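Gripper swap checklist, two-arm bench, Camthorpe workshop
Checked 27th November
5 comments | 18 shares

I run through this every time we change a gripper, and I've put my grumbles in with it because the old form had no room for them!

1. E-stop, both arms
OK. Pressed each one with the arms parked, then again at slow speed.

2. Speed limit set in the controller
Set to 30 per cent on both. The Vachon profile had gone back to its default again (third time since March), so check yours before you enable anything.

3. Finger fit and screws
Left gripper fine. One screw on the right took another quarter turn. I'm still torn between the two: the black parallel fingers on the left are lovely for reaching down to the flat plates, but the short ones on the right feel steadier on small bits.

4. Cable slack at the wrist
Needs attention. There's a big loop hanging out over the mat near the right gripper, and I'd like it clipped back before we try the Cimia fingers. Bolts standing on their heads would be easy to snag.
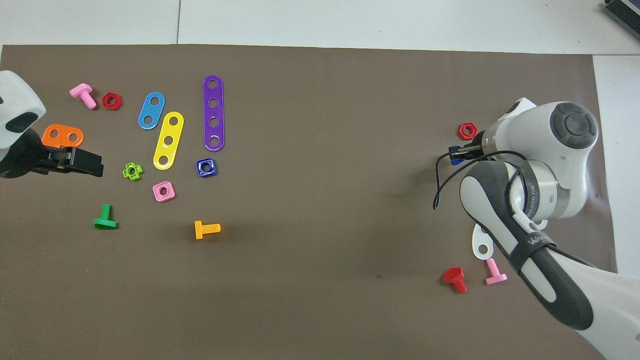

5. Parts and mat
OK. Toy nuts, bolts and plates only, mat flat. Keep the colours mixed, it's a fairer test for the camera.

6. Grip cycles
500 planned per gripper, not started. Waiting on item 4.

Contact the Lunport office | © Camthorpe Workshop | Back to top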